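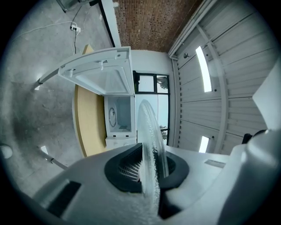 Microwave day. Door open, airing out.

Hala Moussa warned me that if I kept heating up fish curry in the shared kitchen I'd be the one cleaning the microwave. So guess who's cleaning the microwave!

Okay, method. Bowl of water, half a lemon, 800 watts, four minutes, then leave the door shut for a bit so the steam can do its thing. I used to scrub first like a fool.

Glass plate goes in the sink with dish soap. The ring it rides on gets its own wash (please wash the ring, you don't want to know what was stuck to mine in May).

Also those two little hooks on the door. Old toothbrush. So satisfying??

Yakubu asked if I pull the plug before wiping inside. Yes, every time, at the power strip. Then I wipe the cord too while I'm down there.

Next up is the wooden tabletop, which has a sticky patch I've been covering with a mug for 19 days. Dish soap did nothing. If anyone has a trick for old syrup on light wood, send it my way, I've got the rag in my hand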